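How to split the floor with a cleaning robot

Moltmont put floor robots in our building in April, and the pitch was that we would all get our afternoons back. We got some of them. What follows is how the crew at the Riltthorpe site divides the work now, written down so I can stop explaining it on the stairs.

Before the run
Walk the route. Pick up cords, mats and anything with a fringe. The robot will eat a fringe and then sulk until somebody cuts it out.

During the run
Leave it alone. Eirlys Pritchard followed hers for the whole first shift, which made it a very slow dog walk. Use the time for sinks and counters.

After the run
1. Check the map for skipped patches. Ours lists 17 most nights, nearly all of them corners.
2. Take a folded cloth and get down on the floor. Put your free hand flat on the tile and lean on it.
3. Press the cloth right into the joint where the cabinet meets the floor. Use your fingertips.
4. Go over the tile next to it, so the corner doesn't show up as a clean island.
5. Log it as hand work. Yến Trương spent five weeks getting that box added to the timesheet — please tick it.

Allow four minutes a corner. The schedule says less, but the schedule has never knelt.

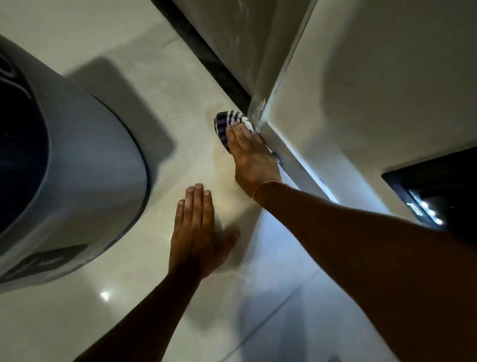 Does the robot cut anyone's hours?
Hours stayed the same at our site, though more of them are now spent on edges and corners and fewer on open floor.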